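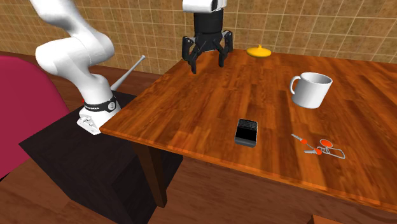 ## Visit to Vosis, simulation group, 5 September 2020

Radka Krasniqi's group trains grasping policies on rendered tabletops and scores them on scenes the policy has never met. The setup we were shown has a white arm beside a wooden table, with a mug, a set of keys and a small yellow object among the targets. Wall tiles, wood grain and furniture are redrawn for each training episode; the arm model stays fixed.

### Method

The policy takes one camera view and a text instruction such as "pick up the keys." Training used 2,137 scenes, with 90 more held back for testing. Each test scene is run eight times from different arm poses, for 720 trials in total. A trial passes if the named object is lifted clear of the table and held for two seconds.

### Result

With randomized textures the pass rate was 70 percent. Norbert Medve showed the breakdown by object type:

- Mugs do best, mostly by the handle.
- Keys do worst - they lie flat, and the fingers tend to close above them.
- Changing the wall has little effect. Changing the tabletop has a large one.

I asked about contact settings. Friction has been the same for every object since April, and Medve expects the flat-object numbers to move once it varies. Runs on the physical arm have not started. Krasniqi will send the scene list to Otis Halvorsen.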